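桌面清理这件事拆开讲一下,木桌、铝箔、垃圾桶、套袋、反光。想到哪写到哪,不定期补。

1/
起因:周三晚上收桌子,浅色木纹桌,木纹是长条弧线那种。灯一开,台面上一条斜的亮带,木纹在亮带里发白,对比度掉得厉害。碎屑落在这一段,肉眼基本靠猜。

2/
先放两张,后面分开说。
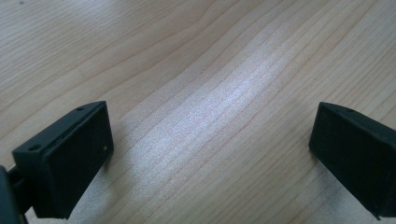
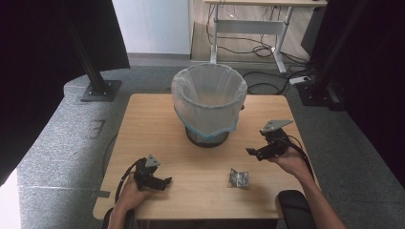 第一张看台面反光和木纹,第二张看铝箔团和套了袋的圆桶。

3/
反光先讲。清漆面或者半哑光面的木桌,镜面反射分量集中在一个角度上,人坐着不动,亮带就固定在那儿。擦桌子的时候很多人盯着亮带擦,以为那是水痕或者油膜。判断方法:头左右移半个身位,亮带跟着走的是反光,不走的才是脏东西。

4/
反过来,反光也能当工具用。要找细屑,把光源压低,从侧面掠过桌面,颗粒会拖出影子。我用手机手电筒,贴着桌沿打,亮度开最低档就够。顶灯最没用,影子全压在颗粒正下方。

5/
深浅对比也得考虑。浅木色桌面上,面包屑、木屑、米粒几乎隐形,咖啡粉和黑芝麻一眼就能看见。所以浅色桌看着总是干净,手一抹全是东西。深色桌相反,灰特别显。选桌子的时候没人跟你讲这个,卖家只讲承重。

6/
铝箔。揉成团之后表面全是小折面,每个折面朝向不同,总有几个刚好对着灯,所以在浅色木头上反而好找。平铺的铝箔碎片不行,一旦落进亮带里,跟台面反光混在一起,容易漏。结论是撕下来的小片先揉,再丢。

7/
揉到什么程度。松团占体积,压太实又会滚。我的习惯是捏成不规则的一块,留两三个扁面,放在桌上能停住。球形的会顺着桌面坡度走。别以为自家桌子是平的,拿水平尺量过再说,我那张对角差了一截,后来在桌脚下垫了毛毡。

8/
沾了油的铝箔另算。折一道,油面朝里,再揉。直接揉的话油会从折缝挤到手指上,手指再碰桌面,木纹里就多一个印子。浅色木头吃油很快,开放漆尤其明显,干布擦不掉,要用中性清洁剂兑水,拧到不滴水再上。

9/
有人会问铝箔能不能回收。看当地规则,各地不一样。干净的、揉成团的一般比碎片好处理,碎片在分拣筛上容易漏下去。有油有酱的我直接进其他垃圾,不纠结。

10/
垃圾桶的位置。整桌清理的时候我赞成把小桶直接放到桌面上,放远端靠中间,如第二张。两只手都能够到,路径差不多长。放地上的话每次都要探身,碎屑在半路掉一半,最后还得扫地。

11/
前提:桶底干净。桶底要是常年站在地上,上桌之前擦一遍,或者专门留一只桌面桶。我后来就是分开的,地面一只,桌面一只,不混用。

12/
桌面桶的尺寸。太高挡视线,手要抬过桶沿才能放东西,做一百次就烦。太矮又容易翻。我看两个数:桶口到桌面的高度不超过小臂自然抬起的高度,桶底直径不要比桶口小太多。上宽下窄的锥形桶好看,袋子装满之后重心偏高,碰一下就倒。

13/
套袋。半透明白袋,袋口外翻盖过桶沿,这一步大家都会。问题出在翻下来的量。翻得少,丢第一件重物袋口就滑进桶里;翻得多,里面的袋底够不着桶底,悬空受力,容易从底缝裂。

14/
我自己量过:袋口外翻 75 毫米左右,对我这只桶最合适。换桶要重新试,跟桶口周长和袋子展开宽度都有关系,数字别照抄。

15/
固定方式有几种。
一是压圈,桶自带的那种,最稳,换袋慢一点。
二是宽橡皮筋,便宜,老化以后会断。
三是把多余的袋口在侧面拧一下打个结,不用配件,拆的时候要解,手上有油就很难受。
我三种都用过,现在停在第一种。

16/
袋子和桶壁之间的空气要排掉。套好之后手伸进去沿着壁往下压一圈,听见气跑出来为止。不排气的话袋子鼓着,看起来满了,容量少一大块,轻的东西还会浮在上面被弹出来。

17/
袋子厚度不展开。之前试过两种,一种是 Carkard 的抽绳款,一种是 Tustero 的平口款。外翻到桶外面的时候抽绳会鼓一圈,压圈扣不严,平口的没这个问题。只代表我这只桶。一卷 30 只,平口那卷已经用完了,没有出现底缝漏的情况。

18/
清理顺序。
大件先走,铝箔、包装、纸巾。
然后是硬颗粒,用手掌侧面拢到一起,别用湿布,湿布一抹硬颗粒就变成研磨剂,顺着木纹划。
最后才是湿擦,顺纹,一个方向。
弧形木纹不用跟着弧走,大方向对就行。

19/
干拢的时候从亮带那一侧开始。理由在第 1 条:那块最看不清,先处理掉,剩下的区域靠眼睛就能收尾。顺序反了的话,最后一遍永远在亮带里来回摸。

20/
桌角。圆角桌比直角桌好收,布能一把带过去,碎屑不卡。代价是碎屑也更容易从角上滑下去。收到角附近的时候另一只手在桌沿下面接着。

21/
布的问题被问得最多,统一回:超细纤维,短绒。长绒的会把细屑藏进去,下一遍又吐出来。我买的是 Flanagan 那种灰色的,货号尾数 212,洗过很多次,边没散。新布先单独洗一次再上浅色桌。

22/
木蜡油保养跟清理分开做,别在同一天。湿擦之后木头含水,立刻上油会闷在里面发花。我至少隔一晚。上油用的是 Prornano 的小罐,薄涂,涂完把多余的擦掉,擦到手摸上去不粘。

23/
补 3/ 的内容。评论里说哑光漆就没有亮带,不完全对。哑光是把反射摊开,亮带变宽变淡,低角度看过去还是有。真想压下去,改灯的位置比改漆便宜得多:灯从侧后方来,亮带就落到视线外面。

24/
补 12/。有人拿厨房的脚踏桶放上桌,别。盖子开合占高度,而且脚踏在桌上没有意义。桌面桶就要敞口的。

25/
补 16/。有人说用打孔的办法排气,在桶壁靠下的位置钻个小孔。可行,套袋和取袋都顺。孔边要去毛刺,不然第一只袋子就挂破。金属桶还要考虑孔边生锈,塑料桶随意。

26/
整套流程的用时没有专门掐过,也不打算掐。这种事卡时间没意义,卡的是遍数:干一遍,湿一遍,干一遍收水。超过三遍基本是前面哪一步顺序错了,多半是颗粒没拢干净就上了湿布。

27/
抽屉里剩的那卷旧袋子宽度不够,外翻之后绷得太紧,准备拿去套纸篓。下一条写桌脚毛毡垫怎么裁,厚度差一点点桌子就晃,等我把尺寸量完再发。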